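1 Dec 2019

ok a few people asked how I keep the two-arm table running so this is a thread. Grab a coffee, it's mostly bolts

1/ The cell is a butcher-block top in a black extrusion frame, one arm on the left rail, one on the right, facing each other. We named the whole thing Skurnberg back in May and the name stuck harder than some of the bolts did

2/ Every session starts with the base brackets. I put a hand on each arm and lean. If I feel any give I snug the bolts and home both arms again, even if I just did it (yes, even then) 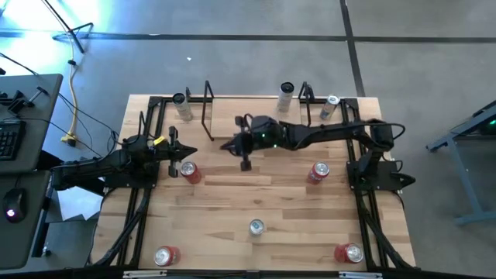 3/ Next is cables. Wiggle every connector from the base out to the wrist and watch for dropouts in the log. We had 11 dropouts in one week and ALL of them were the same elbow loop, pulled too tight. Gave it two more inches of slack and it's been quiet

4/ Slack is a balance though! Too much and it snags when the arm folds back. I run the joint through its full range by hand, power off, before I tie anything down

5/ Gripper fingers: wipe with alcohol, check the pads for shiny spots, open and close a bunch of times. Soda cans are mean to pads because the sides are so slick. I swap pads every 1000 grasps, and the last set was at 897 when one started peeling, so close enough 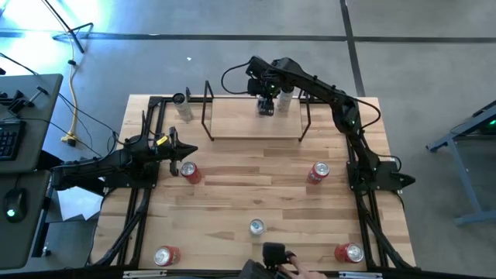
6/ Reach check. I send each gripper to the far edge of the table, slowly, thumb near the stop. The back of the table is where a loose shoulder shows up first, you see the tip sag before you see anything in the numbers

7/ Then the middle, where both arms can get to the same spot. Left goes in and backs out, right goes in and backs out. Never both on the first pass. I learned this the expensive way and Garum (our parts place) was very happy to sell me a new wrist cover

8/ Last thing, I write down the cycle counter. Today it said 2244. Boring habit, love it, it has settled so many arguments about when a noise started

9/ Still on my list: a better strain relief for the right arm. The Skodelent clips keep popping off the rail and I'm down to zip ties. If you've got a clip you like for small extrusion, send it my way please!!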